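Washing and re-proofing cotton cleaning cloths

Reusable cloths lose absorbency when detergent and fabric softener build up in the fibres. The method below strips that residue and restores the cloth to working condition. It suits cotton, linen and cotton-blend terry. Do not use it on microfibre, which is damaged by high heat, or on anything with a wax finish.

What you need

Washing soda, 400 g
Unscented laundry powder (Coteck or similar)
White vinegar
A tub or laundry trough with a plug
A kitchen scale

Sorting

Separate the cloths by colour before anything gets wet. Whites and pale colours can go together. Dark or strongly dyed cloths should be soaked on their own the first time, as stripping will pull loose dye out of them. Check the labels for fibre content and set aside any item with a torn hem - the soak will make it worse. 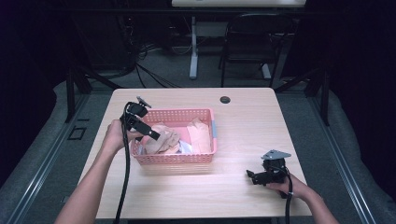
Weigh the dry load. The quantities given are for one load of up to 4 kg. For a smaller load, reduce the washing soda in proportion but keep enough water to cover the cloths completely.

Soaking

Fill the tub with the hottest water the labels allow. Dissolve the washing soda fully before adding the cloths. Undissolved soda sits in the folds and leaves stiff patches. Wear rubber gloves.

Push the cloths under and stir every half hour. Soak for almost four hours, or until the water has cooled. Grey or cloudy water is normal. Drain, and repeat with fresh solution if the water is very dark.

Washing

Transfer the cloths to the machine and run a full hot cycle with half the usual dose of powder. Add 2 tablespoons of vinegar to the softener drawer for the final rinse. Never combine vinegar with chlorine bleach.

Drying

Line dry where possible. In a tumble dryer, use medium heat and leave out dryer sheets, which put back the coating you have just removed.

Testing

Place a few drops of water on a dry cloth. They should soak in within two seconds. If they bead, repeat the soak.

Strip cloths twice a year, for example in April and October. In hard water areas, every third month is more suitable.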